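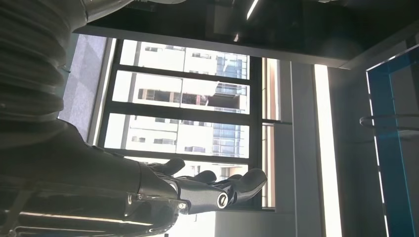
Daylight through the black-framed windows, with a tall white building outside.

Parcel desk opens in former Worevness offices

A parcel desk for small traders opened in Worevness on 25th October, on a carpeted office floor that had stood unlet since April.

The desk is run by Boltari, which handles outgoing post for online shops and market sellers. It has taken 399 square metres in Standine House, on the corner of Sarpong Street, and signed a lease for 4 years. The firm's previous counter, at the back of the Sarpong Street shops, closed the evening before.

Traders who used the old counter will find the service much the same. Parcels are brought in already bagged and labelled, checked in, weighed and sent on with the afternoon collection. Most of what comes through is clothing and other soft goods in plastic mailing bags, and the new layout has been planned around those. Boxes are still taken, but anything too long for the weighing platform has to be booked in a day ahead.

Boltari said it passed 2416 parcels over the old counter in its last full week there, and that there were evenings when bags had to be stacked in the corridor. A spokesperson said the firm had looked at two industrial units on the edge of town before settling on Standine House.

"Our customers come in on foot or on the bus, a lot of them in their lunch hour," the spokesperson said. "A unit by the bypass would have been cheaper and they'd have hated it."

Very little has been done to the rooms. The windows are as they were, and so is the grey carpet, laid in squares of a lighter and a darker shade. Power for the conveyor comes from the existing office supply. The landlord asked for the floor to be left undamaged, so the tables and the belt stand on top of the carpet tiles.

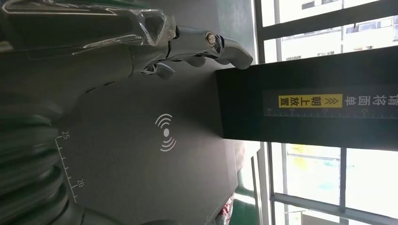 Photograph: Boltari

The check-in point is where most of the money has gone. A parcel is laid flat, weighed and scanned in one go, and the customer gets a receipt by text message before leaving the building. The equipment has a measuring scale printed in white, and a symbol made up of a dot with curved lines above and below it.

At the old counter, weighing and scanning were separate jobs done at opposite ends of the room. Boltari said this had been the main cause of queues, especially on Mondays, when sellers bring in everything ordered over the weekend.

The station was bought ready-made and its notice is in Chinese. It asks for parcels to be put down with the shipping label facing up. An English version is on order – until it arrives, staff will be telling customers the same thing in person. A label on the underside can't be read, and the parcel has to be turned over and put through again.

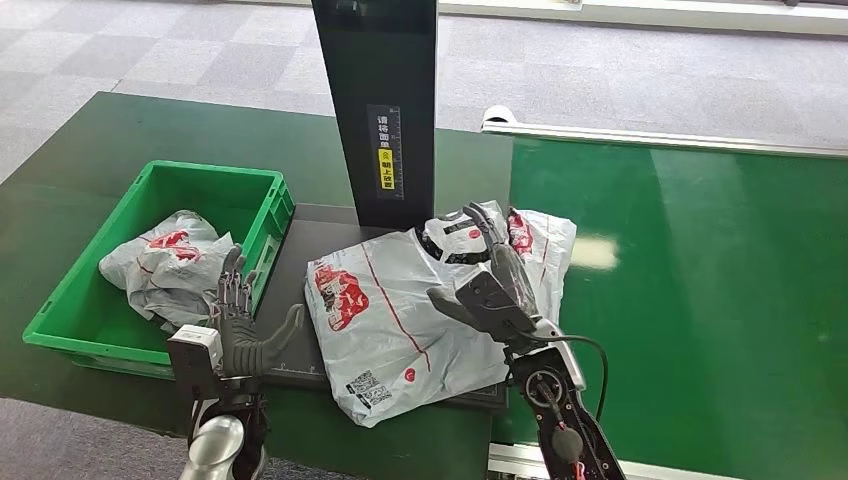
A white mailing bag on the black platform, with a green crate to the left and the conveyor belt to the right.

Crates are another change. Sellers with more than a handful of bags can now borrow a plastic crate and bring it back full. There is a deposit, refunded when the crate is returned. The firm trialled the scheme with 9 regular customers over the summer and said all of them had asked to carry on.

Prices have not gone up with the move. The charge for handling a bag stays the same until the spring, when it is due to be looked at along with the rest of the tariff. The discount for accounts that send every weekday also continues.

Some traders had raised the question of access. The old counter was level with the pavement, while Standine House has a step at its Sarpong Street door. A ramp has been put in at the side entrance, next to the cycle stands, and there is a bell for anyone who needs help carrying. Two short-stay parking bays behind the building can be used for dropping off – the limit is twenty minutes, and the bays are shared with the other tenants.

The last drop-off for same-day collection is half past three, an hour later than before. Parcels handed in after that go out the next working day. Boltari said the van now loads from the rear of the building and no longer has to wait on Sarpong Street, which had brought complaints from the bus company.

The desk is open from eight until six on weekdays and from nine until one on Saturdays. Customers with an account don't need to register again, and crates can be reserved at the desk or by phone.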